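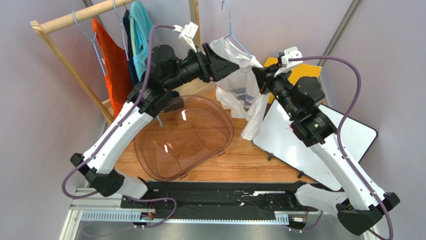
The most expensive garden hose I ever bought came with a promise printed on the sleeve: it would not kink. It kinked in August, on its third outing, at the corner of the garage, and I stood there with a dribble of water and a strong urge to read the warranty. I have since come to think that most of what we are sold as solutions to the long, bendy things in our lives - hoses, cords, chargers, the wire behind the television - is sold to people who have already lost the argument. A cord needs slack to do its job. Look at the purple cables on those two arms, looping well out to the side before they get where they are going. Then look at what the home organizing business wants you to do with yours, which is to pull it tight, clip it down and shut it in a box.

I spent a good part of this fall living with the boxes. The one everybody recommends is the Wevano, a lidded tray that costs 50 dollars and hides a power strip. It does hide the power strip. It also hides the switch on the power strip, so that turning off the lamp, the printer and the speaker at night means lifting the lid and feeling around in the dark. After a week I left the lid off. After two I was using the tray for mail.

The Etance kit takes the opposite line. You get a bag of adhesive clips and a roll of fabric ties, and a leaflet that asks you to "map your cord journey" before you begin. I did not map anything. I stuck the clips along the back of the desk and fed the cords through, and it looked wonderful until I needed to move the monitor a hand's width to the left. Every inch of give had been clipped out of the system. Two clips let go of the desk and took some of the finish with them, a possibility the leaflet does not discuss.

I asked the company about this. The reply said the adhesive is designed for "most common surfaces" and that I should have cleaned mine with alcohol first. Fair enough, I suppose, although I had.

What bothers me more than the products is the picture of a house they depend on. The photos show a desk with one laptop, one lamp and one plant. Of course the cords are tidy. There are hardly any. My own desk has a phone charger for a phone I no longer own, and I would bet yours has something like it. No clip will help with that. Throwing it away will, and it costs nothing, so there is no kit for it.

Gallardo, which started out in closet shelving, now sells a "cord wellness" plan, and I wish I were making up the name. Someone visits, labels each plug, and comes back in the spring to see how you are doing. The brochure says clients report feeling calmer. It does not say how many clients, or calmer than what. I have felt calmer after getting a haircut.

To be fair, some of it works. The fabric ties are good, and I have kept them. They come off easily, you can use them again, and they don't pinch. Labels are good too, especially on anything black and square that plugs into the wall. Masking tape and a pen will do, and I have yet to see evidence that the printed kind stays on longer. And if you have a toddler or a dog that chews, a closed box makes sense, and you should ignore most of what I wrote about the lid.

The hose, meanwhile, is still with me. Biren, the maker, did honor the warranty, and sent a second one exactly like the first. I keep it in big, sloppy coils on the garage floor, where it looks terrible. The wall reel I bought to go with it is for sale, if anyone is interested - the crank sticks a little.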